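分类：课程项目 > 机器人软件 > 结题报告

多人同场采集下手持夹爪位姿管线的复核

作者：Arash Tehrani
指导：Wiremu Ruawai
提交日期：2025年3月23日

一、为什么又做一遍

上一组同学的报告结论写得很满：Colance 管线“可直接用于多人同场采集”。我接手的时候本来打算在它上面做动作分割，跑了几段数据之后觉得这句话站不住，于是和 Wiremu 商量，把题目改成了复核。动作分割一行代码没写，这一点先说清楚。

Colance 的流程分成四步：时间对齐、标记检测、位姿融合、质量打分。输入是头部视频、左右夹爪视频和夹爪自带的惯性数据，输出是每只夹爪在统一坐标系下的轨迹，外加一个“合格／不合格”的标签。下游的策略训练只看合格的片段。也就是说，打分这一步要是出了错，后面没有任何环节会再拦一道。

上一组用来支撑结论的是平均重投影误差。我对这个指标一直有保留。重投影误差小，只说明检测到的角点和估出来的位姿互相说得通。如果程序一开始就把别人的标记当成了自己的，角点照样很清楚，误差照样很小，得到的轨迹却是另一个人的。原报告里没有任何一张表能排除这种情况。

二、数据和复核办法

数据来自 Skolteo 场地的多人采集，共606个片段，全部重新跑了一遍 Colance，配置文件原样不动。我没有重新标定相机，内参沿用仓库里那一份，畸变模型也没换。这样做有缺点：内参里如果有问题，我这边同样发现不了。但换了内参就没法和上一组的结果对照，只能先这样。

人工复核用的是 Wiltura 的回放工具，把轨迹叠到头部视频上逐段看。判定规则写在附录脚本的注释里，大意是：

- 轨迹和画面里佩戴者手里的夹爪对不上，判为错；
- 对得上，但中间有跳变，判为可疑；
- 夹爪出了头部视野，只能靠惯性数据撑着的部分，不判，单独记。

规则是我自己定的，也是我自己看的，没有第二个人独立复核。Wiremu 抽看过一部分，我们对“可疑”的界线意见不太一致，他比我松。报告里所有数字按我的标准算，读的时候请把这一点考虑进去。

场地里同时有好几个人在干活，家具、落地扇、线缆都在地上，标记也不止一套。上一组报告里讨论的都是单人、背景干净的片段，我觉得这种挑法不合适，至少应该把下面这类画面放进去一起谈。

头部视角：

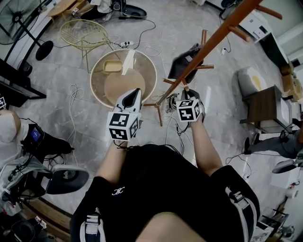

手持夹爪视角，两张： 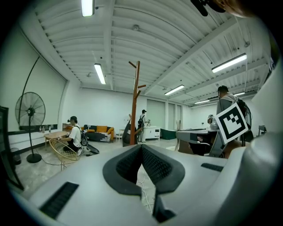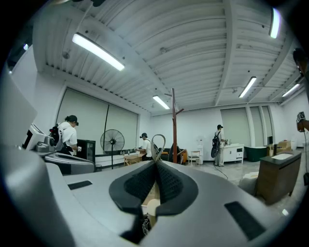

三、时间对齐

先说没有太大问题的部分。Colance 用夹爪惯性数据的角速度和视频里估出的角速度做互相关，求一个固定偏移。只要片段开头有一段明显的晃动，结果是稳的，我换了几种窗口长度，偏移基本不变。

片段开头要是没有晃动，互相关曲线会很平，峰值落在哪里带点运气。程序这时候不报警，照样取最大值往下走。代码里有一个 min_peak_ratio 参数，看名字应该是管这件事的，可是全仓库搜下来，它只在配置文件里出现过，没有任何函数读它。我把这个参数接上了，峰值比不够就直接标成不合格。改动不大，补丁已经提交。

顺带一提，文档里写“对齐精度优于一帧”。我没找到这个说法的出处，提交记录里也没有对应的测试。在有人补上测试以前，我建议把这句话从文档里删掉。

四、标记检测与身份归属

这是问题最多的一步。

第一张图里，佩戴者双手各持一只夹爪，后面都装着白色标记方块；画面左侧还搁着另一只手持夹爪，最左边又有一小块带黑色图案的白色标记。两张夹爪视角的图里，也都能看到别处举着的黑白标记。对检测器来说，凡是能解码的方块都是候选。

那么程序怎么决定哪个标记属于谁？我以为会有一张设备编号表，读完代码才发现，默认配置下根本不查表，按图像上的面积从大到小取，左半边的归左手，右半边的归右手。双手交叉怎么办，别人的夹爪离相机更近怎么办，注释里都没提。

606个片段里，Colance 标为合格、人工复核判为错的有43个。我把这43个逐个翻了日志，其中18个能确认是身份归属错了：在某一帧，本人的标记被身体或物体挡住，程序顺手接上了场地里别的标记，之后再没有换回来。其余的原因比较杂，有左右手互换，有运动模糊导致的错误解码，还有一部分我没查明白，日志信息不够，只能如实写“原因不明”。

有人会说，总数里只占这么一点，训练时会被平均掉。我不太接受这个说法。归属错误集中在多人靠近、手伸到家具后面这类片段，分布一点也不随机，偏偏这些片段又是大家想多采的。至于它对策略训练的影响到底有多大，我没有做训练实验，不下结论，也请别引用这份报告说“影响很大”。

五、位姿融合

融合用的是滑动窗口优化，视觉和惯性各给一个权重。视觉权重写死在代码里，不随标记大小和倾角变化。一个倾斜得很厉害的标记，和一个正对相机的标记，在优化器眼里同样可信。平面标记在小像素面积下本来就有姿态二义性，这是老问题，Colance 取重投影误差较小的那个解，两个解的误差差不多时也照取。

我试着加了一个简单的处理：两个解的误差接近时，先不选，用惯性预测的姿态来挑。跳变少了，但惯性预测本身漂了之后会一直挑错，错得还很平滑，肉眼回放更难看出来。这一改动我没有合进主分支，只留在 ambiguity-test 分支里，有兴趣的同学可以去看，别直接用。

夹爪视角的视频目前只参与特征跟踪，用来补头部看不见的时段。广角镜头下夹爪壳体自己就占了画面下半部分，壳体边缘的角点跟着相机一起动，会让跟踪误以为“没有运动”。仓库里倒是有一个遮罩文件，是给旧款壳体画的。我重新画了一版，左右手分开，放在 masks 目录下。画遮罩花了一个下午，效果只在少数片段上看过，够不上一个能写进表格的结果。

六、质量打分

打分由 Cartwright 模块负责，三项加权：重投影误差、标记可见比例、轨迹平滑度。前面那些归属错误的片段，三项得分都不低。这不奇怪，别人的标记在画面里一直看得见，人家的手也动得很平稳。

我的改法是在打分之前加一道硬检查：设备编号必须和采集登记表一致，不一致的帧全部丢弃，丢弃过多则整段不合格。43个错误片段重跑之后，那18个身份归属错误都被拦了下来。

先别高兴得太早。这道检查是看着这18个片段写出来的，拿同一批数据来说明它有效，说服力很有限。另外它依赖登记表填得对。登记表目前是手工填的，我在整理时已经碰到过左右手编号填反的情况。如果表错了，硬检查会把好数据成批扔掉，而且扔得理直气壮。

七、几点没解决的

1. “合格”片段之外，Colance 标为不合格的那些我没有复核。里面有多少是冤枉的，不知道。
2. 没有外部真值。全部判断靠回放目测，毫米级的误差看不出来，这份报告也不谈毫米级的误差。
3. 头部相机与夹爪之间的外参，在一次采集中途会不会因为佩戴松动而变化，没有测。Wiremu 认为不会，我觉得要测了再说。
4. 滚动快门的影响没有建模，上一组没有做，我也没有做。

八、后续安排

6月之前想做两件事。一是找一批新的多人片段，由没有看过旧数据的同学来标，专门检验硬检查；二是在登记环节让程序读一次标记再写表，取代手填。动作分割要等这两件事做完再说，拿现在的轨迹去训练分割模型，我自己不会信它的结果。

在那之前，建议把仓库首页“可直接用于多人同场采集”改为“多人同场采集时须开启设备编号检查，并人工抽查”。修改请求已经发出，目前还没有合并。

附录：复核脚本在 tools/review 目录，判定记录是 review.csv，最后一列是我的备注，写得比较随意，有看不懂的地方直接来问我。

标签：位姿估计，标记检测，数据质量，手持夹爪，复核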